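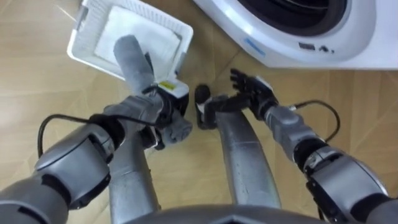 Review: Skov Signet Ring and Curb Bracelet by Kekitero

2018-09-24
By Rekha Tripathi

Kekitero has sold chains and cufflinks to men for years, so the Skov line is a change of direction. It comes in one catalog, with one set of photographs and no split between his and hers. I bought two pieces from it in April, the oval signet ring and the curb bracelet, and wore both most days over the summer.

The ring

The signet is sterling silver with a brushed oval face and polished shoulders. It comes in half sizes across a wide range, and that alone puts it ahead of most signets I have tried. I wear a small size on my little finger and a much larger one on my index finger, and the shop was able to send me either without a special order. I went with the index finger.

The face is flat and fairly thin. If you plan to have it engraved, ask for a shallow cut. My engraver looked at it for a while and said initials would be fine but she would not try a crest. I left mine blank. The brushed finish picked up fine scratches in the first week, and after that it stopped changing much. The polished shoulders show wear more, especially on the palm side, where the ring knocks against door handles and the steering wheel.

Comfort is good. The inside of the band is slightly rounded and the ring goes over the knuckle without a fight. On warm days it got tight, as any solid ring does, so if you fall between sizes I would take the bigger one. My brother tried it on his little finger and it looked as if it had been made for him. He has since ordered the same ring in black rhodium, a finish I like less – it looks flat under indoor light.

The bracelet

The curb bracelet comes in three lengths, and I chose the 18 cm. The links are medium weight with the edges filed down, so they don't catch on a knit sleeve. It lies flat and doesn't twist around during the day.

My complaint is the clasp. It is a box clasp with a small side tab, and pushing the tab in with one hand takes practice. After 11 weeks mine started to feel loose. I wrote to Kekitero and they asked me to mail it in.
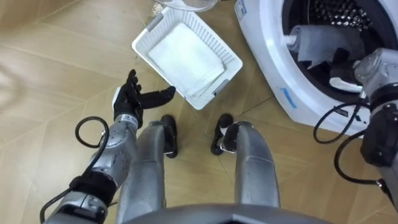
The repair took longer than I wanted, but they replaced the tab without charge and cleaned the whole bracelet while they had it. It has held since. A friend with the same bracelet has had no trouble with hers, so mine may have been a bad one.

I would also have liked an extender link. The next length up hangs too low on my wrist and the 18 cm is a little snug over a shirt cuff.

Compared with others

The closest thing I own is the Stesex oval ring. It is heavier, with a thicker face that would take deeper engraving, but it is only made in larger sizes. Clorkach makes a curb chain that costs less than the Skov bracelet and has a plain lobster clasp. The clasp is easier to use. The links are rougher at the edges, though, and it pulled a thread on a sweater the second time I wore it.

Packaging and care

Both pieces arrived in gray cloth pouches inside a cardboard box. The care card tells you to take them off for swimming and to use a soft cloth for polishing. I used the cloth I already had. The silver darkened between the bracelet links after a month or so and came up bright again in a few minutes.

Should you buy them?

The ring, yes. It is well made for the price, it fits a lot of different hands, and it looks right with a suit or a T-shirt. The bracelet I would try on in a shop first and work the clasp a few times before paying. If it feels stiff but clicks cleanly, you probably have a good one.

The line also includes a hoop earring, sold singly, and a pendant on a long chain. I haven't worn either. The pendant seemed light for its size when I held it at the counter, and the hoop was out of stock in silver both times I asked.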